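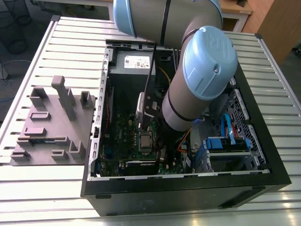 Tower on its side on the slatted table, processor in its socket, graphics card left in.

28 October 2020, bench notes, Stendcombe

Processor swap on the black tower. The request from Tellville says the machine "crashes under load, suspect CPU" and I don't believe a word of it. In my experience when somebody writes "suspect CPU" they mean the machine went off by itself once and they have run out of other ideas. Processors do fail, but I have seen far more bad power supplies, bad memory and sockets that somebody leaned on. Still, a known good chip was sent over with it by Westska, so it gets tried, and then at least we can stop arguing.

State on arrival: dusty, side panel held on by hope. Whoever had it last tied the orange and yellow leads with black ties and left them where they fell, across the floor of the case between the board and the drives. I'd like to redo all of that and have told myself no. If I move the wiring and the crash goes away, I won't know whether it was the wiring or the chip. Change one thing, run it, write it down.

Cooler off first. The old paste had gone hard and I don't like the print it left: thick at one corner, next to nothing at the opposite one. That is a cooler that was done up one screw at a time, all the way, and never went down flat. Already a better explanation for a crash under load than anything in the request. Noted here so I can be smug later, or quietly cross it out.

Memory and graphics card stay in, same reasoning as the wiring. Drives stay in as well. I did think about pulling the SATA lead out of the way, the blue one that loops up beside the lower bay, but it isn't near the socket and I'd only forget to put it back.

Old chip out, into a lidded tray, contacts up. Labelled the tray straight away. We have two of these chips on the bench now and from the top they look the same to me, whatever anyone says about the print.

Looked at the socket contacts under the lamp from both sides before anything else went near it. Tilt the light and a bent one shows up as a speck out of line with its neighbours. Nothing that I could find. I don't count that as proof, I have been wrong about sockets before, and a contact can be low without leaning over. But there's no fluff in it and no paste, and considering the mess that paste was in I was expecting some.

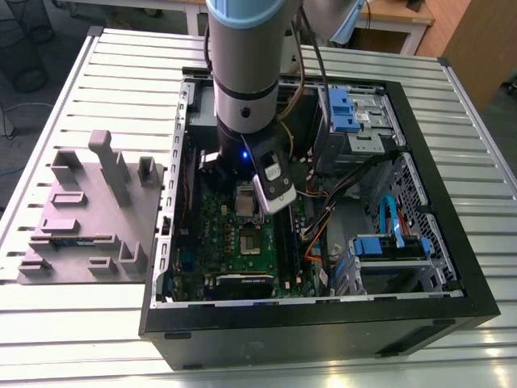 Kenneth Swanson thinks I fuss over sockets: his view is that if the light shows nothing then there is nothing, the board has been opened up far less than I imagine, and ten minutes with a lamp is ten minutes I could have spent testing the memory.

Fair on the memory. It is next on the list. Not persuaded about the rest. A chip costs money but you can get another; a board with a crushed contact is scrap to us, and the person who crushed it never remembers doing it. I would sooner be slow over that one square than any other part in the box.

Things I want done the same way each time, as the write-up in May was too vague to be any use:

Lever right back and load plate fully up before the chip goes anywhere near. Half up is how the corners get knocked.

Chip held by its edges and kept level. Check the notches against the socket while it is still well above the board, and don't start turning it once it's down among the contacts.

Straight down, let go, leave it. No sliding it about to "feel it drop in". I know people swear by the wiggle. I think the wiggle is how you get customers.

Look along the top from two sides. It should lie flat with no corner proud. If one is up, lift the whole thing off and begin again, and no pressing on that corner.

Then plate, then lever. The lever is stiff and it does make a nasty creak, and that creak is normal. I have written this down because last time Urho Laaksonen and I stood there for a while, each waiting for the other to say so.

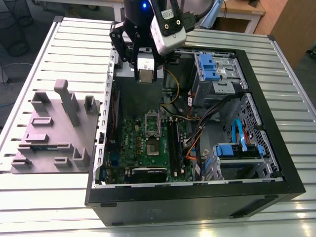

The tray is the other thing I keep going back and forth on. The printed holder with its blocks and brackets lives on the table to the left of the tower, and it's handy, but I'm not convinced a printed part is the right place to leave a bare chip for any length of time. What's the surface doing to the contacts? Does it shed? I've no evidence either way and I haven't found anybody who has. Until someone shows me a test, chips that aren't going straight in go back in the proper lidded tray.

Paste: we have the Gunawan tube, whose box promises it will hold up for 1,000 hot and cold cycles. I'd love to know who sat there and did 1,000 of them, and on what. It spreads well enough. A small blob in the middle, cooler straight down, screws in a cross pattern a turn at a time. No spreading with a card, it traps air, or so I have always been told. Actual evidence for that is also thin, now I come to write it out.

Before the cooler goes on, one last look at the chip and the board round it. I want the metal top wiped clean and no stray bits lying among the capacitors. The DELL marking on the green next to the socket is a useful landmark for which way up we are all talking about when someone rings; "left of the socket" means that side, with the tower lying down and the power supply at the top. 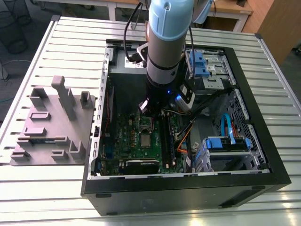

Plan for the test, which I'm setting down now so I can't bend it to suit the result. Run the same load that Tellville say brings it down, with the lid off, for as long as they claim it takes and then the same again. If it survives, the Westska chip does not get the credit yet. The old chip goes back in with fresh paste and a properly fitted cooler, and we run it once more. Only if the old one then falls over do I accept that it was the processor.

My money is on the old one passing. Kenneth won't take the bet.

Still to do:
Memory test, one stick at a time.
Ask Tellville who last had the cooler off, and expect "no one".
Find out whether the power supply is the original.
New lidded trays, we are short.
Wiring stays as it is until all of the above is finished. Urho, please leave the ties alone.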